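How I Clear a Junk-Covered Table Without Losing My Mind

So my dining table is a magnet. Snack wrappers, the bag the snacks came in, the bag THAT bag came in, a sock, some tissue from a gift. By Friday I can barely find a spot for a plate. My old approach was to sweep everything into one trash bag with my arm, and I stopped doing that the week I threw out a check for $218 along with a bunch of chip bags. (Yes, I dug it out. Yes, it was sticky.)

My friend Samira Chamoun got me sorting by material first, and I've been doing it ever since. The whole thing takes 30 minutes if the table is really bad, and much less if you don't let it go all week like I do.

What you need

A trash bag or can
A bag for paper recycling
A bag for soft plastic, if there's a drop-off near you
A basket for things that live somewhere else in the house
A damp cloth

I use a Gronum basket with a handle on each side, but a cardboard box works just as well.

Step 1: Pull out the fabric

Socks, dish towels, that one knit hat. Anything made of cloth goes straight in the basket. It takes up the most room for the least effort, so you get a nice little burst of progress right away. Give each piece a shake over the table before you move it – crumbs hide in there, and you'd much rather wipe them up than vacuum them later.

Step 2: Get the paper bags

Open each one and look inside. Please look inside! I have found receipts, a spoon and half a cookie. If the bag is clean and still has its shape, fold it flat and keep it. I keep 7 under the sink and recycle anything past that. If it's greasy on the bottom, out it goes.

Step 3: Flatten the clear plastic

Crumpled plastic bags look like a mountain, and they're almost entirely air. Lay each one on the table, smooth it out with the side of your hand, and stack the next one on top. Once you have a pile, roll it up from the closed end so the air can get out. Check with your drop-off about which bags they take. Mine wants them clean and dry, and it doesn't want the crinkly kind.

Step 4: Wrappers and foil

These are the fiddly ones. Candy wrappers, chip bags, anything shiny. I do a scrunch test on the silver stuff: if it springs back open, I treat it as coated plastic and put it in the trash. If it stays in a ball, it's probably foil, and I save it up until I have a lump the size of my fist.

Tiny wrappers get stuffed inside a bigger one so they don't blow all over the kitchen when you open the back door. I learned that in June with a fan running.

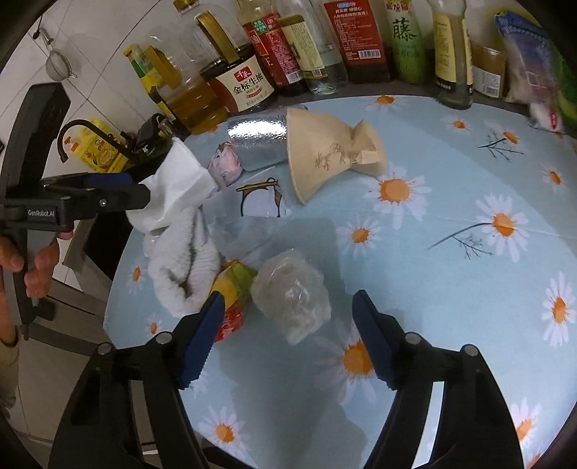 Mid-sort on the daisy tablecloth: wrappers, tissue, plastic and the bamboo-leaf paper bag.

Step 5: Tissue last

Used tissue is trash. Clean gift tissue I smooth out and fold into quarters, and Lesia Nechyporuk from next door takes it for wrapping her ornaments.

Step 6: Wipe and walk the basket

Shake the tablecloth outside, put it back, and go over any sticky spots with the damp cloth. Then carry the basket through the house and empty it right away. I gave myself 2 days once and it turned into a permanent sock basket.

If you have a patterned cloth like mine, run your palm over it before you call it done. Little bits of plastic disappear right into the flowers.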